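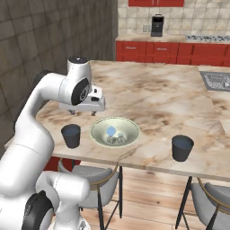

Häufige Fragen zum Projekt Kullach

Stand: 24.11.22

Seit wir im März die ersten Ergebnisse vorgestellt haben, erreichen uns viele freundliche Mails, und manche Fragen kommen so oft, dass wir sie hier gesammelt beantworten möchten. Wer es eilig hat, springt einfach zu dem Punkt, der ihn interessiert. Wer Zeit mitbringt, darf gern alles lesen, wir freuen uns!

Worum geht es bei Kullach überhaupt?

Wir untersuchen, ob ein Roboterarm Handgriffe in der Küche komplett in der Simulation lernen und danach in einer echten Küche ausführen kann. Gemeint sind kleine, alltägliche Dinge: einen Becher versetzen, einen Würfel aus einer Schale nehmen, eine Kugel von einem Gefäß ins andere legen. Das klingt bescheiden, aber gerade beim Greifen in eine Schale hinein, wo der Rand im Weg ist und die Gegenstände dicht beieinanderliegen, trennt sich bei den Lernverfahren ziemlich schnell die Spreu vom Weizen.

Warum rechnet ihr so aufwendige Küchen, reicht nicht ein grauer Tisch?

Das haben wir anfangs auch gedacht und ein gutes halbes Jahr mit einem grauen Tisch verbracht. Die dort gelernten Strategien waren in der Simulation prächtig und kamen dann mit jeder gemusterten Oberfläche durcheinander. Marmor mit kräftiger Maserung, glänzende Schrankfronten, Fliesen, durchscheinende Würfel: All das verwirrt die Bildverarbeitung, und all das gibt es in richtigen Wohnungen. Unser Szenengenerator Flastwood setzt deshalb ganze Küchen zusammen, mit Stühlen, Spüle und Kaffeemaschine, auch wenn der Arm diese Dinge nie anfassen soll.

Wie viele Szenen sind es inzwischen?

Der aktuelle Datensatz enthält 2207 Szenen aus 47 Grundküchen. Innerhalb einer Grundküche verändern wir Licht, Materialien, Kameraposition und natürlich die Gegenstände auf der Arbeitsfläche. Die Küchen, mit denen wir am Ende testen, bekommt das Modell im Training nicht zu sehen.

Was ist denn nun das Neue an eurer Methode?

Die meisten Verfahren, mit denen wir uns vergleichen, sagen direkt die nächste Bewegung voraus. Unser Modell Pomare schlägt in jedem Schritt 16 mögliche kurze Bahnen vor und schätzt zu jeder, wie wahrscheinlich die Finger unterwegs irgendwo anstoßen. Ausgeführt wird nur der Anfang der besten Bahn, dann wird neu geschaut und neu geplant. Man kann sich das ein wenig vorstellen wie jemanden, der nachts in einer fremden Küche nach dem Wasserglas tastet und die Hand zwischendurch immer wieder anhält.

Und hat es funktioniert?

Überwiegend ja, und wir sind darüber sehr froh. Bei Bechern auf freier Fläche ist der Unterschied zum direkten Verfahren klein. Beim Greifen aus Schalen ist er deutlich, vor allem stößt der Greifer seltener gegen den Rand. Schwach sind wir weiterhin bei durchsichtigen Gegenständen. Dort liegt die Tiefenschätzung gern daneben, und dann plant Pomare eine wunderschöne Bahn zum falschen Punkt. Im Bericht gibt es dazu einen eigenen Abschnitt mit den Fehlschlägen, den wir Ihnen besonders ans Herz legen.

Mit welchem Greifer arbeitet ihr?

Mit einem Parallelgreifer, also zwei Fingern, die sich aufeinander zubewegen. Für Kugeln und Würfel genügt das gut. Wer Teller stapeln oder Tüten öffnen möchte, wird damit nicht glücklich werden.

Wurde das auch an einem echten Arm ausprobiert?

Ja, bei unserem Partner Corgate in 3 eingerichteten Testküchen. Nachtrainiert haben wir dort nichts, lediglich die Kamera wurde vorher eingemessen. Die Versuchsreihe ist klein, und wir bitten herzlich darum, sie auch so zu lesen.

Kann ich Szenen und Code herunterladen?

Die Szenen stehen für Forschung und Lehre bereit, eine kurze Anfrage über das Kontaktformular genügt. Bitte schreiben Sie dazu, welchen Simulator Sie verwenden, dann schicken wir gleich das passende Format. Der Code von Pomare wird gerade aufgeräumt und folgt, sobald die Dokumentation einigermaßen vorzeigbar ist.

Meine Frage steht hier nicht. Was nun?

Dann schreiben Sie uns bitte! Wir lesen alles, auch wenn die Antwort manchmal etwas auf sich warten lässt, besonders kurz vor Abgabefristen.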